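Home Stories Authors Archive Contact

The Arm at Lillovar

The fault came at night, always after the same kind of push. Matvii Semeniuk read the log again. Push 2,637: contact, then no stop. The arm had kept its force for three seconds when the limit was two.

"It is a small thing," said Annick Charpentier.

"It is small with a block," he said. "With a finger it is not small."

She did not answer. In July she had signed the paper which said that the stop was tested. She had tested it herself, with her own hand flat on the board, and it had stopped each time. She was proud of this — maybe too proud.

Matvii pressed the red button and the motors went quiet. Then he wrote a note and taped it to the door: DO NOT ENTER WHEN THE ARM IS ON.

"Zapata will be angry," said Annick. "They wait for the results."

"Let them wait."

She took the pen from him and put her name under his. After that they sat down and began to read the pushes from number one, and the coffee stayed in the machine until morning.

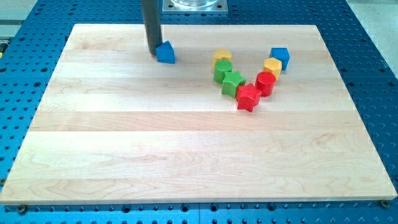
The rod beside the blue prism, with the other blocks to the right.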